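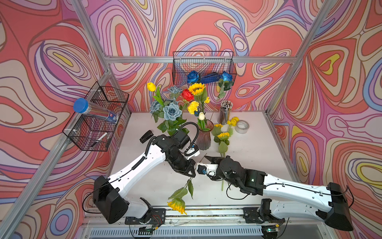
Photo: Leidy Taipe

Dulce Carrillo has been inspecting decks in Tostham for long enough that people cross the street when they see her. "They think I'm going to look at their stairs," she says. "I am going to look at their stairs."

What she mostly finds, she says, is a ledger board held to the house by nails and optimism. The ledger is the plank that carries the inner end of the deck, and in her view it is the only part of the job that matters on the night of the graduation party. "Everybody picks out the railing first. I've had folks show me 37 railing samples. Then I ask what's behind the ledger and they say, the house."

Behind the ledger there should be flashing, and through it there should be bolts or structural screws, staggered, going into solid framing. Carrillo has pulled siding and found foam sheathing, a dryer vent and, on Montoya Street, a folded cereal box used as a shim. "It was a good brand of cereal," she says. "I'll give him that."

She has little patience for the talk at the lumber counter about whether composite boards are worth the money. Her own deck is a freestanding one, 2 steps off the ground, with no ledger at all. It sits on its own posts a hand's width from the kitchen wall. Her brother-in-law calls it the raft.

"He's jealous. His is attached, and I've seen how."

A permit for an attached deck in Tostham costs $97, and Carrillo has heard every argument against paying it. One homeowner told her his deck was furniture. Another said it had been there when he moved in, which was awkward, as she could still smell the sawdust. She made him dig out a footing. It went down as far as a coffee can.

I asked what she would tell someone with $500 to spend on an old deck. She didn't need to think about it. Crawl under with a flashlight and a screwdriver, she said, and poke the wood where it meets the house. If the tip sinks in, keep people off and call a contractor. If it doesn't, spend the money on bolts.

"And whatever's left, buy a chair," she says. "One chair. Don't go inviting people yet."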